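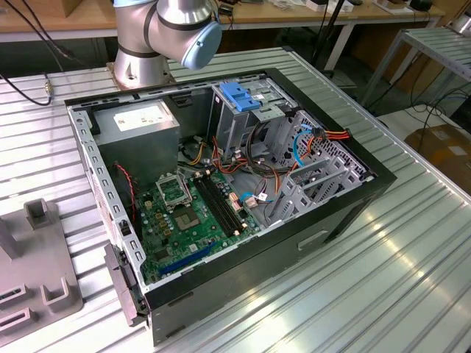
Home News Events Library Contact

Stiltham library gives away repaired computers

The public library in Stiltham will give 115 repaired desktop computers to families and students before the end of the school year. The first group was handed over on 16th February in the reading room on the ground floor, where people waited in line from early in the morning.

The computers come from offices in the town which changed their equipment last October. Many of them were going to be thrown away. The library asked for them, and the local firm Katene agreed to keep them in its storage building during the winter without payment.

Huiling Ren, who manages the library, explained that the idea came from the visitors. In the afternoon the public computers are always taken, and children often have to share one to finish their homework. "We could buy two or three new ones, but the problem would stay the same," she said. "It is better if the child has a computer at home."

Every machine is opened and cleaned before it gets a new owner. Old disks are erased, and if the memory is too small, more is added. When a computer is too damaged, its good parts are used in another one. Mingxuan Wei, a teacher of electronics at the Jumden evening school, leads this work together with his students. He said that the most common fault is a very simple one: dust in the fan. The second is a weak battery on the main board, so the computer forgets the date each time it is turned off.

"My students learn more from an old computer than from a book," Mr. Wei said. "In the book, all the screws are still there."

A family can ask for one computer. The application form is one page long and can be filled in at the front desk or at the small library branch in Wurkus. No proof of income is needed, but families with school children will be served first. Each computer comes with a keyboard, a mouse and a screen. The library asks for $5 to cover the cables.

The owners can bring the computer back for free help during the first year. A repair table will be open in the library two evenings each month, and people may also bring their own computers there, but not phones or printers.

The library received roughly 1000 forms in the first weeks, much more than it expected. Ms. Ren said that she is now speaking with other offices in the area and hopes to have a second collection in the fall. Firms that wish to give computers can leave their name at the front desk.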